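The Last Ferry to Trerport

My aunt won the radio contest on a Friday, and by suppertime the whole street in Haltitz knew about it. First prize was a seat on the last night ferry to Trerport before they opened the bridge. Second prize was 48 jars of honey. She had been hoping for the honey, so she gave the ticket to me, and I screamed so loudly the dog went under the stove.

I was eleven and I had never been on anything that floated! I packed two sweaters, a bag of plums and my grandfather's brass whistle, and I walked down to the dock four hours early.

The ferry was called the Tahiri and she was the most beautiful thing I had ever seen. She had rust down both sides and a funnel with a dent in it. Some 400 people had squeezed aboard, with accordions and babies and one enormous cake, and every time the horn blew they all cheered as if it were the first time. I found a place at the rail by the lifeboats and decided I would stay awake until morning. 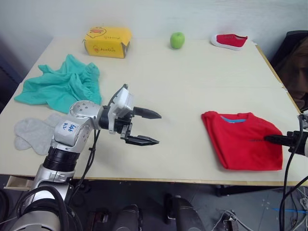

Past the Gomden light the wind came up, and an old woman beside me opened her suitcase and handed out clothes to anyone who was shivering. She had been a seamstress, she told me, and she'd made every piece in there herself. I got a red T-shirt, folded so neatly that I hated to shake it open, and I pulled it on over both sweaters and felt like the captain of the world. It came down to my knees. "Keep it," she said. "I've got 30 more at home and only the one back to put them on."

Then the music started up again and she made me dance. I didn't know how, and she didn't care one bit -- she just grabbed my hands and off we went, around the lifeboats, past the cake (what was left of it), down the stairs and up the other side. A man in a cook's apron joined on behind us, then his whole kitchen. My plums rolled all over the deck and people ate them as they went by.

Around three in the morning we slid under the new bridge. It was dark and huge and there wasn't a single car on it yet. The accordions stopped. Everyone looked up, and I remembered the whistle, and I blew it as hard as I could.

It echoed! It came back off the concrete louder than I'd sent it, and then the horn answered, and then all those people were whooping and stamping until I could feel it through my shoes.

I've driven over that bridge more times than I could tell you. I still roll the window down in the middle, even in the rain, and I still have the whistle in the glove box.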